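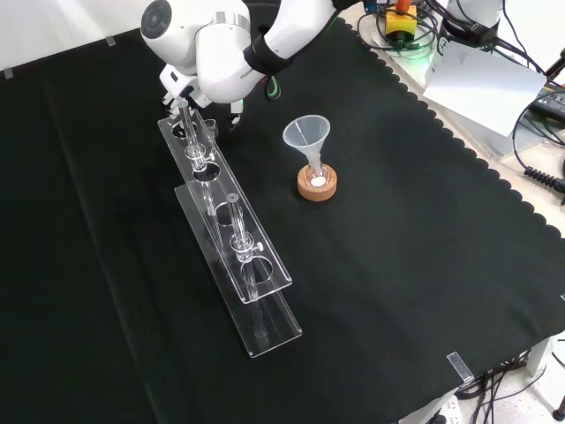
5. The release fault

5.1 What went wrong

The glassware task was meant to be the dull one. Take a tube out of the rack, bring it over, put it back, next. By May it had run for 165 attempts and we were ready to write it up as the baseline for the harder pouring task. Then in one evening session, a bit after 7 pm, a tube cracked while it was being put back, and when we went back through the logs we found the same thing had nearly happened a good many times before.

Short version: the gripper reported open when it was not fully open. The arm then started its upward retreat with one finger still touching the glass. Most times the tube slid free. Sometimes it came up with the finger, 2 mm or so by the encoder trace, and dropped back. Once it tilted in the hole instead, and broke at the point where it passes through the upper plate.

Figure 4. The tube rack task with the arm at the first position of the rack. Each tube carries a clear clamp fitting which sits on the upper acrylic plate. The funnel and its vessel stand to the right, in a cork ring.

5.2 Why we did not see it

Three reasons, none of them clever.

First, the success check. It asked only if the tube was in the rack at the end of the attempt. A tube that is lifted a little and falls back is in the rack. So it passed. Of the 165 attempts, 11 show a lift of this kind and all but the broken one were scored as clean.

Second, the glass. Our depth data on clear tubes over a black cloth is poor, as others have found, and the acrylic rack makes it worse (two plates, bright edges, reflections off both). The vision side had no real chance of picking up a small lift. We knew that and had decided it did'nt matter for this task. It did.

Third, the clamp. With the fitting resting on the upper plate the tube has a hard stop going down but nothing at all stopping it going up. We had thought of the fittings only as depth stops. Natália Peixoto pointed out that the side knob also shifts the weight off centre, so a tube pulled up by one finger will lean. We have not measured how much.

5.3 Tracing the cause

Lawal Ekpo replayed the logged commands with the rack taken away and the tube held in a bench clamp. The fault came back inside the first hour. The release command was sent, the Hanex driver returned done, and the finger gap was still closing in on its target. The driver answers when the command is accepted. We had read it as finished. The manual is clear on this once you know to look – our wrapper was not, it was carried over from the Semeniuk trials where the objects were foam blocks and nobody would have cared.

Timing made it come and go. At slow arm speed the fingers had time to open before the retreat began. We raised the retreat speed part way through the series to save time, and all 11 lifts come after that change.

Checked and ruled out: finger pads (swapped, no change), rack moving on the cloth (marked and measured, it had not), grip force (lowered twice, lifts still there).

5.4 The emergency stop

This part worried us more than the tube. Wulan Osman was running the session and hit the stop as soon as she heard the crack. The arm stopped. The gripper did not let go, which is correct by our own settings, but it left a broken tube held over the table with a sharp lower end and no agreed way to get it out. She waited, then took hold of it in cut-resistant gloves while a second person released the fingers by hand command. No injury. But the written procedure covered a stop with an intact object only, and she had to work out the rest on the spot.

5.5 Changes made

The wrapper now waits for the measured finger gap, not the driver's reply, and gives up with an error after 6 seconds. The retreat starts with a short slow move and aborts if the side force goes over a set limit. The success check now includes the force trace over the whole release. Procedure for broken glass in the gripper added, gloves and tray kept at the operator's side, two people needed before the fingers are opened.

We reran the series at the higher speed with these in place and saw no lifts. It was a shorter series than the first and we would not lean on it too hard. The pouring task results in Section 6 were all taken after the fix. The earlier pouring runs are left out, as we can't say wich of them were affected.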